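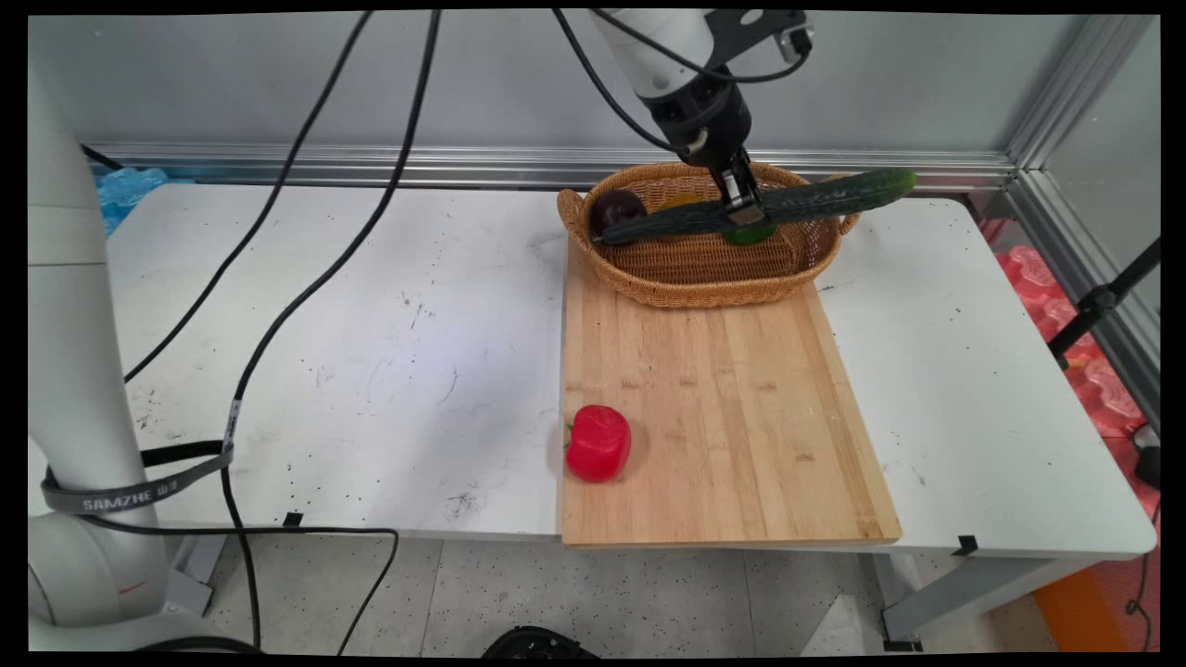
Zeyu Shao wrote under my last post that small talk cannot be learned from a book, that you have to stand in the line at the store and suffer, and that after enough suffering it becomes pleasant. I have thought about this comment during the whole week. I agree with the part about the line. With the part about the book I agree only halfway, and so I want to write down how it went for me, in the same order as it happened.

When I came to Multbridge my English was good on paper. I could read a contract and I could write a letter of complaint, and I once explained to the landlord the difference between a leak and condensation. But I could not answer the woman at the register in Flomar when she asked me, "Finding everything okay?" I understood every word. I only did not understand what she wanted from me. Had I found everything? No, I had not found the buckwheat. So I told her that I had not found the buckwheat, and she called a young man from the back, and he walked with me to the shelf while people waited behind me. I was so ashamed that I did not go to Flomar for two weeks. I bought everything at the gas station, where the bread is sweet and expensive.

My mistake was that I took each question as a question. In my first language, if a stranger asks how you are, it is a little strange, and you should either be offended or tell the truth. We do not have many of these light sentences. We have a nod, and we have a kind of sigh, and the sigh can say very much if both people know how to use it. At the register a sigh is not enough. I tried.

The first thing that helped me was to listen to others in the line. I always stood behind somebody older if I could choose. Older people here are very good at small talk and they do it slowly. They say "Can't complain" and "They say it's going to cool off," and then they say "Well" with a long L, and this means that the conversation will now end. For me this "Well" was a big discovery! I had never known how to leave. I used to say "Goodbye" in the middle of everything, like a person who hangs up the phone.

I wrote these sentences in a notebook. It is a small one with a green cover that I bought for a different purpose (the phone numbers of plumbers). On the left page I put what the other person says, and on the right page what can be said back. It is a bit like a book of chess openings. You learn the first moves by heart so that you have time to think about the later ones.

From the left page:

Staying warm? / Staying cool?
Busy today?
Is this your first time in?
That's a lot of onions.

The last one was said to me at the farm stand on Ellon Road, and I had nothing for it on the right page. I said, "Yes, it is." Afterwards, on the bus, I found a much better answer, but I will not write it here, because I am still hoping to use it.

My daughter thinks the notebook is sad. She is 14 and she learned English from other children, by being pushed into it as you are pushed into a lake. She does not remember the time when she could not speak. I told her that for me it is a comfort to have something prepared, and she said that people can hear it when you prepare. Maybe this is true. But I think that people can also hear it when you are kind, and when they hear both things they forgive the first one.

Weather I learned quickly. It is the same weather for both people, so it cannot go very wrong. In May there is even too much of it and you can talk for five minutes. Sports I gave up. I tried for one winter to know who had won, but then they ask what you thought of it, and this needs a real opinion, or at least a real face.

Dogs are the easiest. You may ask a dog's name without any introduction, and you do not have to tell your own. I know the names of most of the dogs on our street and of almost none of the people. There is a man I have greeted for two years who is, in my head, still only "Pepper's."

Food is in the middle. It looks safe, but there is a lot hidden in it. If you say at the bakery that the rye bread is good, you are asked where you had rye bread before, and then you are in the story of your life with four people waiting. Zinchenko, where I buy bread, is run by a family who also came from somewhere else, and I expected that with them it would be easier. It was more difficult at first. We were both careful, each one with the notebook in the head, and we said "Have a good one" to each other with such effort that it sounded like an oath. Then one morning the mother dropped a whole tray of rolls and said a word in her language, and I know that word, since it is nearly the same in mine. After this we could talk.
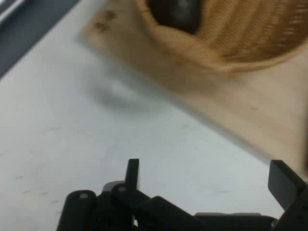

Practicing alone is the part that I never admitted before. I do it in the kitchen in the evening, with the radio off. I choose one thing near me and I make a light remark about it in English, as if there was a neighbor standing on the other side of the table. It must be a remark that somebody can answer. "This is a wooden board" is a correct sentence, but what should the poor neighbor do with it? Take the pale board in the photo, with the dark brown marks near one corner. You could say, "Do you know how to get marks like those out of wood?" and then the neighbor has a job, and people love to have a job. I needed a long time to decide between mark, stain and spot, and my daughter called from her room that no one cares. I said them all aloud anyway, several times. I also ask the neighbor about salt and lemon.

What I noticed in these evenings is that my remarks were always complete. They had a subject and a verb, they were in the right tense, and they stood there like furniture. Real small talk is mostly unfinished. People say "Long day" or "Nice out." They leave off the beginning of the sentence and they let you bring the end. For somebody who passed exams in grammar this hurts a little. I had a teacher who took points away if we forgot the "it" in "it is raining," and now I was standing in my kitchen and training myself to forget it.

There is one more difficulty, and I have not seen it in any book, so here I must agree with Zeyu Shao. It is the speed at which you are allowed to become more serious. In my country we talk about nothing with strangers, and with friends we talk about everything, including money and operations. Here there is a staircase between the two, with many small steps, and I cannot always see which step I am standing on. I told a woman from the library about my father's illness after she asked if I had plans for the weekend. My plan for the weekend was to call the hospital, so it was a truthful answer. She was very good about it. She put her hand on my sleeve and told me about her brother. But I saw that I had jumped over at least five steps, and the next time we met we both went back down and talked about parking.

I am not sure that she wanted to go back down. I did it for her sake, and maybe she did it for mine. I would like to ask her some day, but this question is also quite high on the staircase.

My mother asks on the phone if it does not make me tired to talk so much without saying anything. I explained to her that it is not nothing. In the first winter there were days when the only voice that spoke to me between breakfast and the evening was the register lady in Flomar. Her name is on her badge, but I do not want to put it here without asking. She talked to me for maybe as long as it takes to pack two bags. I came home and I had been seen by somebody. My mother was silent and then she did the sigh, the long one, and over the telephone I understood all of it.

Now I am not afraid of the line anymore. I still choose the older people to stand behind, but it is more from habit, and also they are often faster than you would expect. The notebook has 20 pages filled and I do not open it very often. Last month I heard a man in front of me, younger than I am, who was asked if he had found everything okay. He went quite red and began to explain about a certain kind of noodles. The register lady reached for the phone to call the back.

I knew where the noodles were. I told him, aisle two, bottom shelf, behind the soup. He thanked me in a very complete sentence. Then neither of us knew how to go on, so I said "Well," with the long L, and he looked at me with so much gratitude that I think he already had this one in his own notebook.

If you have sentences for the left page, please send them in the comments. I would especially like something for the elevator, where I am still saying "Second floor" and then looking at my shoes.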